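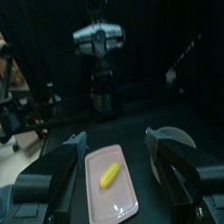 Wrist view, toy corn on the pink tray, fingers open.

Re: [trulleck-users] Grasp planner 23 is ready for general use

On the Trulleck list, the release maintainer wrote:

> The new planner passed 723 of its test grasps in simulation and we see
> no reason to hold it back. Glare on shiny surfaces is dealt with by the
> depth filter. Sites can switch over in October without retuning.

I'd like to see more before we switch anything at Flurnham. 723 out of how many? The release note doesn't say, and the simulator's trays are matt grey as far as I can tell from the config. Ours has a gloss to it. Look at the lower right of the tray in the wrist view, near the inner rim: that white patch is the sort of thing I mean. The old filter put a hole in the depth map in places like that and the planner treated the hole as free space. I can't find a line in the changelog that touches this, only a new default threshold of 63 with no units given.

My second worry is the wrist camera itself. The fingers fill much of the lower half of the picture, and the right one hides most of the grey bowl behind it. Does the planner remember what it saw before the finger got in the way, or does it plan on the crescent that is left? The Gebreyes wrapper used to keep a short history. I think that was dropped when the Vestitora code was merged, but I may have read the diff wrongly.
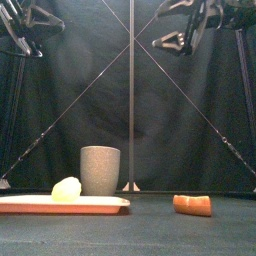 The fixed view has its own trouble. The cup stands right behind the yellow-green thing on the tray, and from that side the two overlap. Our current segmenter joins pairs like that into one tall object often enough that I stopped trusting its height figures. The orange item off to the right, on its own, is easy, and I suspect most of the test set looks like that.

Could someone post:

- the failed grasps, with the depth maps
- the latency with both cameras on (we measured over 200 ms on the last build)
- whether the two arms share one collision model now, or still one each

Until then we're staying on 22.

Flurnham bench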